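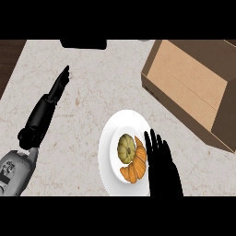 Cetora tests and certifies packaging adhesives for food and household goods. The laboratory is in Machala and has a permanent staff of 35.

## Scope of work

- Peel and shear strength on paper, film and corrugated board
- Heat aging and cold storage, up to 700 hours per sample set
- Residue analysis for labels intended to be removed

Test methods are reviewed every 2 years. The current method list has 227 entries and is sent on request. Methods withdrawn at the last review remain valid for contracts already signed.

## Organization

Thilini Gazi directs the laboratory. Verna Van Dusen is responsible for calibration and keeps the equipment register. Ruairí Geraghty handles sample intake and scheduling.

Cetora was founded as the test department of Jesex, a label printer, and became a separate company when outside orders exceeded internal ones. Jesex holds no shares and is billed at the standard rate.

## Samples

Samples are accepted on working days until 4 p.m. Each set must carry a batch number and the application date of the adhesive. Unlabeled sets are returned at the sender's cost. Tested material is kept until the end of August and then recycled, unless the order form states otherwise.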